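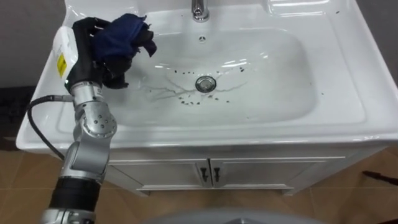
Which gripper is better for cleaning a bathroom sink, a simple one with two fingers or a hand with several? Rindden's trial came out in favour of the hand with several fingers for holding the cloth, though the simpler gripper was quicker to set up and needed less attention between runs.

15 November 2021

Rindden has finished a comparison of 2 robot grippers at its test rooms in Stusport. Both were fitted in turn to the same arm and given the same job, wiping out a washbasin with a cloth. The company ran the test 72 times, split evenly between the two.

The work was led by Marcelle Lemaire, who runs the handling group at Rindden. She said the team picked the washbasin after trials on flat worktops in June failed to separate the grippers. "On a flat surface they scored the same. A basin has slopes, a drain and a tap to keep clear of, and you are holding something soft the whole time."

For each run the arm had to pick up the cloth, bring it over the bowl, wipe down towards the drain and then put the cloth back on the rim. Dark specks on the white surface made it easy to see what had been missed. A run was stopped if the cloth fell or if the arm pressed harder than the limit set in the controller.

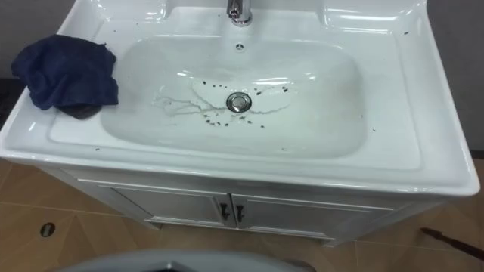

The two-fingered gripper, a standard Bruvum model, dropped the cloth in 8 of its runs, nearly always on the way up the back of the bowl. The Salazar hand dropped it in 2. Lemaire put the difference down to the way the hand gathers the cloth over its fingers, so that a fold slipping out at one side does not take the rest with it.

The hand did less well in other ways. Changing over to it took most of a morning, and its motors had to be left to cool between batches. It also has to close more slowly than the Bruvum, and operators found that a cloth lying flat was hard for it to pick up at all. A bunched cloth gave it no trouble.

Neither gripper did a good job close to the drain. Bits were often pushed from one side of it to the other and left there, and in several runs the wiping path had to be redrawn by hand. Lemaire said that was a fault in the path planning - the same code was used for both - and that it would be dealt with before any more hardware is tried.

The head camera caused some lost time as well. Bright reflections on the glazed rim were read as clean surface, and specks next to them were missed. The team lowered the exposure part of the way through and repeated the runs done before the change, so that all the results counted come from the same setting.

Weight was the other point raised. The Salazar hand is 800 grams heavier than the Bruvum gripper, and that takes a share of what the arm can lift at full reach. For a cloth it makes no difference, but Rindden wants to use the same set-up for buckets and bottles later on.

Both grippers will stay at Stusport for now. The next round will use a sponge in place of the cloth, with the new path planner running on the same controller.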